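Foam pads on hand held gripper, how often do you change them?

mumel_deb
Doing demos by hand for the cloth task, 400 in so far. Pads are getting rough at the edges, bits of foam hanging off. Swap now or finish the set first?
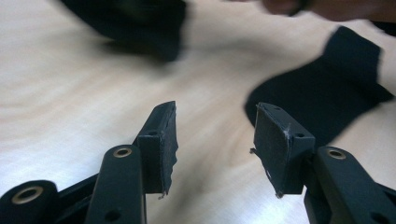 Also my wrist is killing me by the afternoon, so any grip tips welcome.

F_Villa
Swap now. Torn foam catches on fabric and you end up teaching it the snag.

lopresti_u
Disagree. Change pads halfway and you've got 2 different grips in one set. Finish, then swap. We did 2,000 on one pair, policy was fine

F_Villa
fine on what though? Blocks? Cloth is a diffrent thing

lopresti_u
Tea towels. And slow down before you close, that matters more than foam imo. Fast sweeps = smeared video.

elisa.p
Could just do it by remote control and save the wrist. Slower but still.

mumel_deb
Tried remote, hated it, no feel at all. Will swap tonight and note wich demo it was from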